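Bistico Dual-Arm Kit: Evaluation Unit

Plotalard_Lab
Our department has completed 200 cycles with the evaluation unit. Grip is satisfactory on ribbed items.

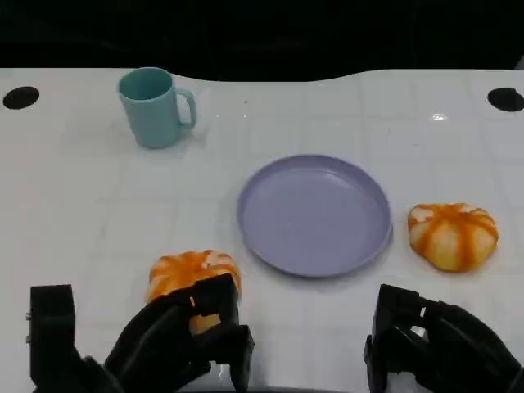
Left gripper on a pumpkin, right gripper open.

Vanhove
We recorded 18 dropped items over the same number of cycles. I cannot recommend purchase at this stage.

Plotalard_Lab
Was the firmware current? Our drops ceased after the October release.

Irker
The service plan is the greater concern. Replies took 5 days.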